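Titville Community Kitchen
Shared Equipment and Dry Goods: Frequently Asked Questions

Who may use the shared kitchen tables?
Any resident of the Titville building who holds a current kitchen card. Cards are issued at the Pringle Street desk and remain valid until the end of September.

How far in advance must a table be reserved?
Reservations must be made at least 2 days ahead. Requests received later are placed on a waiting list.

Is there a charge?
There is no charge for the tables. A refundable deposit of 2,000 points is held on the resident's Trenden account and released after the table has been checked.

Are dry beans and grains provided?
Small portions are available for cooking classes. Residents cooking on their own are asked to bring their own supplies.

How should beans be set out for a class?
Each kind must be kept in its own compartment of a divided tray. Mung beans, red beans and soybeans have different soaking times and should not be mixed before the instructor has given directions. Leftover dry beans are returned to the jar from which they came. Soaked beans may not be returned.

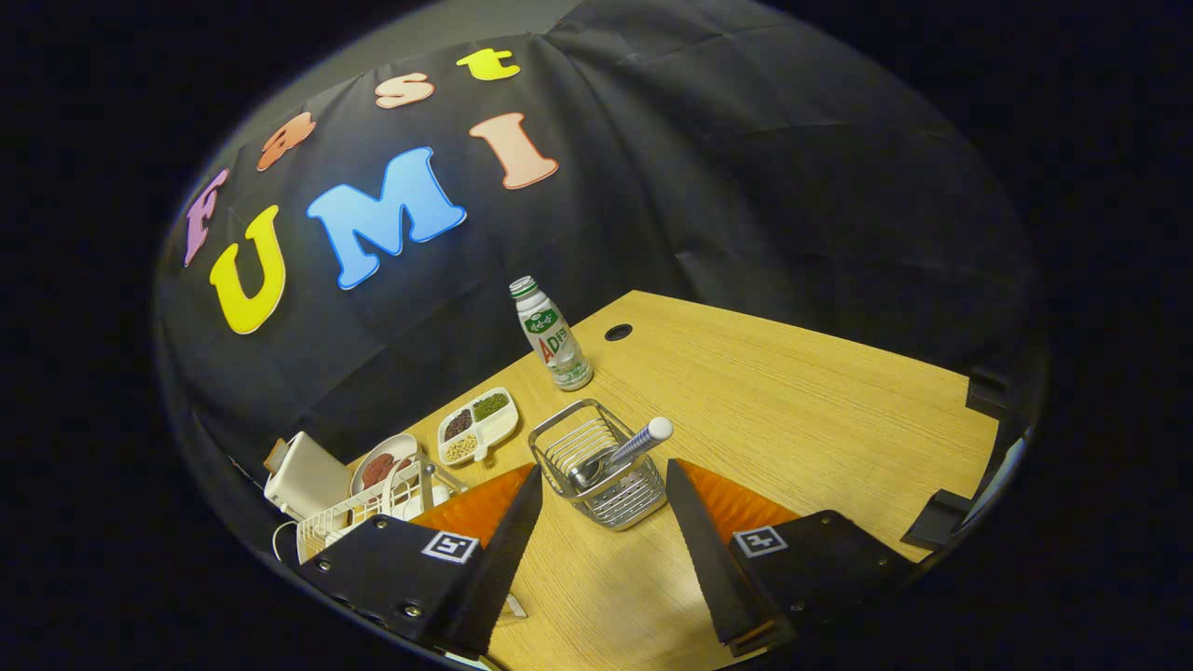
Where do utensils go during a session?
Utensils in use are kept in a wire basket on the table, handles up. Washed plates are placed in the dish rack and put away before the next reservation begins.

May I bring a drink?
Yes, in a bottle with a cap. Open cups are not permitted on the tables.

What happens if an item is damaged?
Please report it to the desk before leaving. The replacement cost is taken from the deposit. Questions about a charge should be sent in writing to Bayu Mandagi, Resident Services.

Whom should I contact about classes?
Sutrisno Halim, Kitchen Programs, extension 879.

Last updated 15th March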